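Pre-Opening Safety Checklist, Demonstration Bay, Clerard Open Day
Inspected Jul 5, 2018 by Minttu Kauppinen. Second reader: Veikko Rissanen.

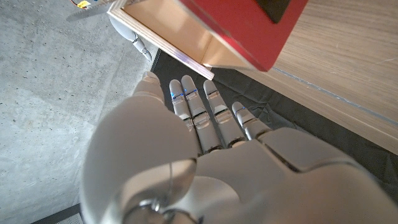

The open day route brings visitors in through the Utby Street door, past the coat racks and into the demonstration bay, and this checklist covers the bay only. The offices and the loading dock have their own sheets. Most of my time went to the floor area where the hands work. The black cloth mat has creases in it, and on the bare concrete side its edge is a place to catch a shoe. Staff walk there between runs, so it gets its own item below. Items are marked OK, FIX BEFORE OPENING, or WATCH.

1. Visitor barrier in place and continuous
FIX BEFORE OPENING. The belt posts stop short of the wall on the window side and a child could walk through. Add one post. The posts in the storage room are the older type and the belts don't clip to them, so take one from reception.

2. Barrier distance from full arm reach
OK. Measured with the arm at full extension toward the visitors. Clearance is 4 feet at the closest point.

3. Emergency stops reachable and tested
OK. Tested 2 buttons, one at the operator desk and one on the barrier side. Both stopped motion and both needed a manual reset. The barrier side button is at a height where visitors will lean on it. Put the clear cover back on.

4. Mat flat and secured
FIX BEFORE OPENING. Pull it flat and tape the edge along the concrete. Use the cloth tape. The foil tape used in June left residue on the floor and peeled anyway.

5. Hands, visual check
OK. Fingers and thumb checked with power off. No cracked covers, no loose screws at the wrist. Knuckle lights came on at power-up. The little finger was slow to open on the first cycle and normal on the next ones. Veikko wants it logged, so it is logged.

6. Pinch points
WATCH. The hinges between the finger segments will pinch. The handshake part of the demo stays off the program, as agreed with Awwad. If a visitor asks, the answer is no, including for the press.

7. Red box, edges and corners
OK with comment. The plywood rim is exposed and I ran a glove around it. One rough place, sanded same morning. Check for splinters again at midday because it gets handled all day. Anyone resetting the box by hand waits for the operator to call "clear" first.

8. Cables
WATCH. Floor cables are under the ramp cover. The cable behind the operator desk is not, and the operator's chair rolls over it. Ciltden is sending a longer cover. Until it arrives, use the fixed chair.

9. Group size
OK. Maximum 15 people at the barrier at one time. The door person holds the next group in the hallway. Fire limit for the whole room is 121 and is posted at the entrance.

10. Noise and lighting
OK. No hearing protection needed. One ceiling light over the exit flickers. Reported to building services.

11. Exit path clear
FIX BEFORE OPENING. Brochure boxes stacked against the second exit. Move them today. Same finding as last year.

12. Operator briefing
Not done at time of inspection. Both operators need to sign the sheet before the first group goes in. The relief operator signs too, even for a lunch break.

Comment from V. Rissanen: Agree with all items. On item 5, run ten open and close cycles before doors and stop using that hand if the little finger lags again. On item 1, I would move the rope at the operator desk out as well, people lean over it to see the screen.

Reinspection: items 1, 4 and 11 only. M.K. to initial here when closed.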